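4.3 受け渡し時の双方把持デッドロック

本節では、双腕間の受け渡しで生じた不具合のうち、最も件数が多く、かつ最も地味なものを扱う。物体は落ちず、腕も衝突せず、警報も鳴らない。両腕が同じ物体をつかんだまま、互いに相手が放すのを待ち続けるのである。社内では早くから「譲り合い」と呼ばれていたが、査読に耐える名称とは思えないため、本稿では双方把持デッドロックと記す。

受け渡しの試行は73回行い、うち12回でこの停止が起きた。最長の停止は51分に及んだ。監視プログラムBrallierはその間、一貫して「正常」を報告していた。Brallierの判定基準は関節トルクと手先位置偏差の2項目であり、静かに物を持っている腕は、この基準に照らせば模範的な腕である。発見したのは昼食から戻ったBogaleで、ログには彼女が非常停止を押した時刻のほかに異常らしい記録が何もない。

原因は解放条件の書き方にあった。調停層Kandirelは、渡す側に「受け手の把持力が閾値を超えたら開く」、受ける側に「渡し手の把持力が下がり始めたら締める」と命じていた。どちらの条件も単独では慎重で立派なものだが、組み合わせると、先に動く者がいなくなる。設計審査ではこの二つの条件が別々の資料に載っており、いずれも一度で承認された。

停止は細長い金属物で目立った。図3に受け渡し区間の様子を示す。物体はほぼ鉛直に保持され、左腕の指は上部に、右腕の上側の指先は中央付近に接する。この姿勢では受け手の指が物体を十分に挟み込みにくく、把持力の推定値は閾値のすぐ下で落ち着いてしまう。渡し手から見れば、相手はいつまでも「もう少し」の状態にある。

図3 双腕間における細長い金属物の受け渡し。奥は菓子類などを置いた棚。

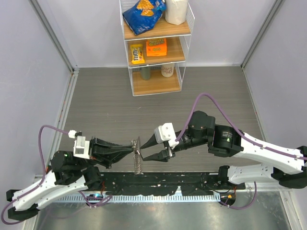

4.4 対策と残された危険

最初の対策は待ち時間の上限であった。上限に達すると渡し手が指を開く。デッドロックはこれで解消したが、受け手の把持が不十分な場合には物体も解放される。停止を落下に置き換えただけだというBogaleの指摘は、議事録にほぼ原文のまま残っている。

現在の版では、上限に達すると受け手が接近前の位置へ退き、把持点を下方にずらしてやり直す。渡し手は受け手の退避が確認されるまで指を開かない。再試行にも失敗した場合は両腕を停止し、Brallierが操作者を呼び出す。あわせて判定基準に「進捗がないこと」を加えた。

なお、停止中の腕は人の目には電源が切れているように映る。実際には制御が有効で、物体に触れれば推定把持力が変わり、解放条件が成立しうる。停止中の区画に手を入れることは、見た目がいかに平穏であっても禁じている。この規則は、最長の停止の際に筆者の一人が手を伸ばしかけたあとで明文化された。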